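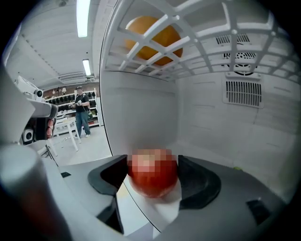 Cold storage trials at the Stullivard site continued through the second quarter of the grant. Of the 3,655 fruit placed in store, 1,948 have been graded. Losses to bitter pit are confined to the lower racks. Red apples with a glossy skin, like the one held between the two dark pads, are scored on colour and firmness only. Đạt Vũ has recalibrated the humidity sensors in bay 10.

Spending stands at 33 per cent of the award. Uyên Đồng will submit the remaining grading data in August.

Last updated: 5/27/20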